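Room checks at Nastville move to a new system

The scene checking group at Nastville finished its changeover on 5th December. Until September, everyone in the group opened each simulated room by hand, pulled every drawer and door on screen, and wrote down what stuck, floated or passed through something else. The software called Sondau now does the first pass on its own. It loads a room overnight, runs the robot arm through its opening and closing tasks, and leaves a list for the morning shift.

The group has 24 people. All of them are still in it, and management has said in writing that no position will be cut because of Sondau before the next contract review. What has changed is how the day is spent. A checker used to start with a room and look for faults. Now a checker starts with a fault the software has reported and decides if it is real. Desks and side cabinets take up the most time, because drawers are what the customers' robots are asked to handle most.

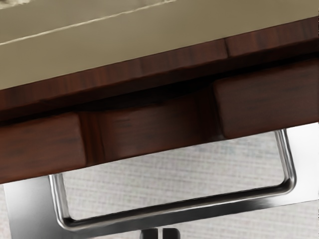
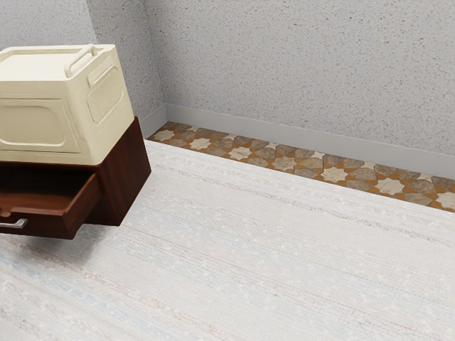
Simulated room in for checking. First the front of the desk, then the cabinet in the corner with its drawer partway open.

By Jurgita Liepiņa, scene checking group

Since September, Sondau has gone through 1,351 rooms. It passed 1,163 of them without a remark. The rest came to us, and so did a sample of the passed ones, which we still open by hand. The sample was something the checkers asked for at the first meeting. We did not want to sign off on rooms that no person had looked at.

The software is good at things that can be measured. If a drawer travels too far, or a handle sits a little way inside the wood, it will say so every time, including at four in the morning. It is less good at knowing what matters. A long shadow under a cabinet may get reported as a gap. A gap that is really there may be harmless if no robot ever reaches that low. Those calls are ours, and they take longer than people expected. Some days I close fewer rooms than I did before and go home more tired.

On the plus side, my wrists are better. The old job was mostly clicking and dragging, the same motion for every drawer in every room, and several of us had complained about it for years. The late shift is also gone. Rooms run overnight without anyone here, so the people who used to work until midnight are on days. Two of them have told me they miss the late shift pay, and that has not been settled yet. It is on the list for the next talks.

Training has been uneven. The morning shift got two full days with the trainers from Katiyar, and the afternoon shift got one. If you were in the one-day group and want the second day, put your name on the sheet by the break room door. You will be paid for it as a normal shift.

There is also a new way to send a fault back. Please use the comment field and write a full sentence – "drawer front catches on the side wall" is fine, "bad" is not. Narnora's modelers read these comments directly now, and they have asked for enough detail to find the part without calling us.

Checkers who disagree with a Sondau result should mark it as disputed and leave the room open. A second checker will look at it the same day. Disputes do not count against anyone's daily numbers, and if a supervisor tells you otherwise, let me know.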